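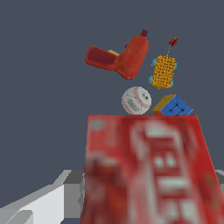 What does the club want working before December? A pick and place run in the simulator that gets through 3 attempts in a row, same settings, no fiddling in between.

9 September 2022, Kestar sim bench

Noemi and I went through the wrist view again. I still love how clean the renders are – plain background, no clutter from the real bench! Darnell wants the friction lower but I'd leave it alone till Hendrik has read the contact settings. 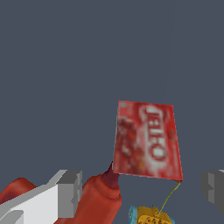

Wrist view, Jell-O box above the red bottle.

Approach angle is 90 for now. Amos has the log from the other 12 runs (ask him, I only kept 2).
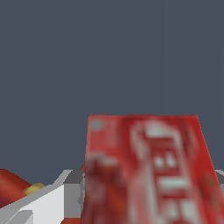
For Monday

Send Hagos the config. Try a slower close on the fingers.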